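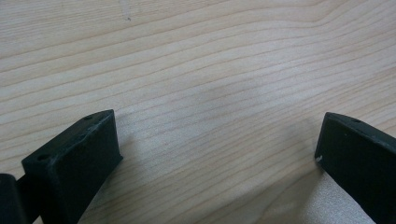 Cormac Gallagher has coached the robotics club at Shirima for four years, and he still won't tell you it works. "Ask me in April," he said. "Ask me when it puts away a glass without a kid standing next to it."

The project is called Tindari. Students do a household chore with a pair of hand-held grippers, record it, and hope a robot arm can learn the chore from the recordings. The club had 132 of them as of 13/03/2021. I asked whether that was a lot.

"It's a lot if you're the one doing it," Gallagher said. "For the software? I doubt it."

He let me try a pair. The fingers are blunt black blocks, and I was slow with them. A dish rack, I learned, is a harder target than it sounds — thin wires, narrow gaps, and glass on top of that. 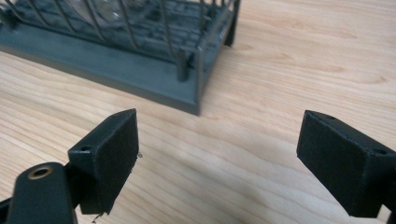 ## What the students get out of it

Gallagher is wary of the claims made for clubs like his. Two students left last fall because they had signed up to build robots and spent their afternoons moving dishes. He didn't blame them. "That's a fair complaint. Some of this is chores."

The ones who stayed argue about technique, mostly how to bring the jaws straight down over a wire basket and when to close them.
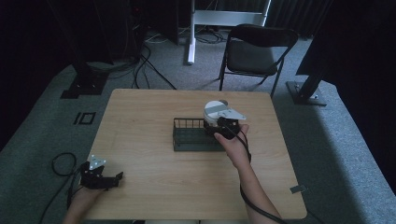

They also argue about which recordings to throw out, and he likes those arguments better than anything they have entered in a competition. Whether that counts as engineering, he wasn't ready to say.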